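21/11/2021

Went to the Pruvetti demonstration at Nidimdale after lunch. The grippers are held in the hand, and the talk was on how robots might be taught to fold clothes. The bed had a blue patterned cover on it and the work was all done there with black cloth.

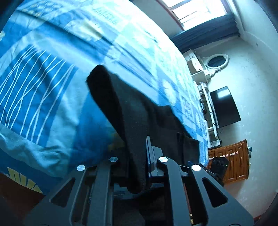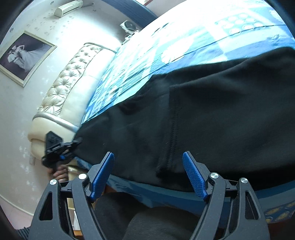
Photos: Pruvetti

I had a go with one. It was heavier than I expected and my wrist ached after two tries. Picking up an edge is easy enough, but getting it to lie flat is slow. The man from Skandano asked about cost and got no clear answer. Tea afterwards, then the 57 bus home. They are doing another one next October and I put my name down.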